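# Chapter 6: What a Table Is For

In which we measure something that has been sitting in front of us the whole time

Most people can tell you what they paid for their table and very few can tell you how high it is. Ask around your class. You will hear guesses anywhere from knee to ribcage, delivered with great confidence by people who ate breakfast at the thing that morning.

The previous chapter dealt with chairs, and ended with the unhappy news that a chair can't be judged on its own. A good chair at a bad table is a bad chair. So we come to the other half of the pair, and to the trade of furniture design at its least glamorous. There are no famous tables in this chapter. There is a good deal about elbows.

## The Donwood problem

Some years ago the town of Donwood built itself a new library. The reading room was handsome, the light was good, and the tables were made to order by a local shop called Redari, who did exactly what the drawings told them to. The drawings had been made by somebody who liked the look of a low table. Low tables make a ceiling seem higher, and the ceiling at Donwood had cost a fair bit of money.

The library opened in February. By the end of the month, readers had begun propping their books on other books. The reference section proved popular for this, and the third volume of the district history, which had never before been borrowed, was in constant use as a footing. Children did their homework kneeling. One regular brought a breadboard from home and laid it across the arms of his chair, with his back to the table he had been provided.

The library asked Hye-jin Jang, who taught furniture design at the technical college nearby, to come and have a look. She spent a morning in the reading room with a tape measure and a notebook. Her report ran to a single page, and we will borrow from it throughout this chapter, partly for its good sense and partly for its length.

Her first finding was that the tables were beautifully made. Her second was that they were coffee tables.

## Height, and who it belongs to

Designers speak of "standard height" as though it had been found in nature, somewhere near the boiling point of water. It is an average, and averages are made out of people who differ. A surface that suits writing is a little too low for reading a large atlas and a little too high for peeling potatoes into your lap. The person doing the writing matters as well, and so does the chair, and so does whether they have taken their shoes off.

The usual way through is to start with the elbow. Sit upright, let the upper arm hang, bend the forearm level, and measure from the floor to the underside of the elbow. A writing surface wants to be near that line or slightly above it. If it is well above, the shoulders creep up toward the ears. If it is well below, the back folds over to meet the work, and by mid-afternoon the reader resembles a prawn.
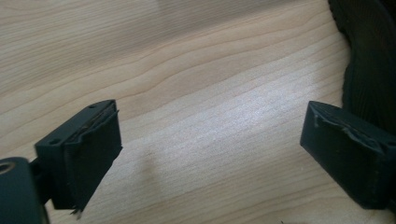 The second measurement is the one beginners forget, and it concerns the thigh. A tabletop has thickness. Under it there is often a rail, and under the rail, in the worst cases, a drawer that someone felt would be useful. All of this has to fit between the elbow and the leg, and there is less room in there than you'd think. Jang's report calls this gap "the only part of the table the customer never sees and always meets".

It's worth pausing on drawers. Students adore them. In a first-year studio you can expect a drawer in nearly every table, including ones meant for dining, and when asked what the drawer is for the student will say "things". A drawer takes its depth from your legs. If the things are worth it, by all means put one in, but find out what they are first.

## Reach

Height gets most of the attention, but a table also goes sideways and away from you. Two distances matter here.

**Near reach** is the area you can sweep with the forearm while the elbow stays by your side. This is where the work happens: the page, the plate, the keyboard.

**Far reach** is the area you can get to with the arm stretched out and the back still touching the chair. This is where the salt goes, and the telephone, and the mug you'd like to keep away from the page.

Beyond far reach is a third zone that has no proper name. Objects placed there are not used again until someone tidies. On a deep enough table this zone can take up a third of the surface, and owners will describe such a table as "too small", because the portion they can get at is always full. They then buy a deeper one.

At Donwood the tables were 3000 millimetres long, which suited the room, and so deep that two readers facing each other could not pass a pencil across without standing. Redari had queried this on the order form. The query was initialled and returned without comment.

## Surfaces that answer back

So far we have treated the tabletop as an idea, flat and without colour. Real ones are made of something, and that something has opinions.

A glossy finish throws light back at the reader. If there is a window opposite, part of the page's surroundings will be brighter than the page, and the eye will keep wandering off to look. A very dark surface under white paper tires the eye in a different way, since it must adjust each time it leaves the sheet. Mid-toned, low-sheen finishes cause the least trouble. They also photograph poorly, so you will not see many in catalogues.

Then there is touch. Stone and glass feel cold to the forearm all year. Wood is kinder, though it moves with the weather and marks when leaned on with a ballpoint. Jang recommends that anyone choosing a finish should first sit at a sample of it for 25 minutes doing nothing in particular. Most people give up after six. She considers this a result.

## What Donwood did

New tables were out of the question. The ceiling had seen to that. A consultancy named Kwon & Colum proposed lowering the floor. Jang proposed longer legs.

Redari turned up a set of plain wooden feet, fitted them over a fortnight, and sent an invoice for $3862. The ceiling now looks a touch lower than it did. The third volume of the district history has gone back to its shelf, where it has not been disturbed.

Nothing could be done about the depth. The middle of each table has since been given over to lamps, and most visitors assume that was the plan.

## Before you read on

You will need a tape measure, a chair you use often and another person willing to hold the end of the tape.

1. Measure your seated elbow height and your thigh height. Write both down, along with your partner's.
2. Measure the table you work at most, to the top surface and to the lowest point underneath it.
3. Mark your near reach and far reach on the surface with masking tape. Leave the tape in place for a day and note what ends up outside it.
4. Sketch a table that would suit both you and your partner. If the two of you are very different in size, you will have to disappoint someone. Say who, and by how much.

Keep the sketch. We will need it in the next section, where we add a third person, and they want a drawer.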